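4. Recording your first demo

By now both arms should be powered up and homed. If they aren't, go back to section 3. I'll wait.

4.1 Put the white board in the middle of the table and lay your small parts on it. I leave the bigger stuff in a row along the back so I don't bump it while I'm steering.

4.2 Grab both hand controllers and bring the grippers in over the upper corners of the board, fingers pointing down. Go slow! The arms copy your hands, shakes and all. 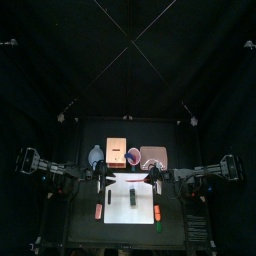 4.3 Press the pedal to start recording, then do the task the way you'd want it done back to you. Pick up, move, let go, back off. Press again to stop.

Note: Keep each demo under 200 seconds. Long ones do save, but Plultovura takes forever to load them — ask Siham Kabbaj, who sat through one of mine in May.

4.4 Shuffle the parts a little and record again. Six good runs will get you a first model worth trying.

CAUTION: Don't reach over the table while the pedal is live. Let go of both controllers first and wait 2 seconds.

If you see error 3059, one controller has lost its link. Unplug it, plug it back in, and redo step 4.2.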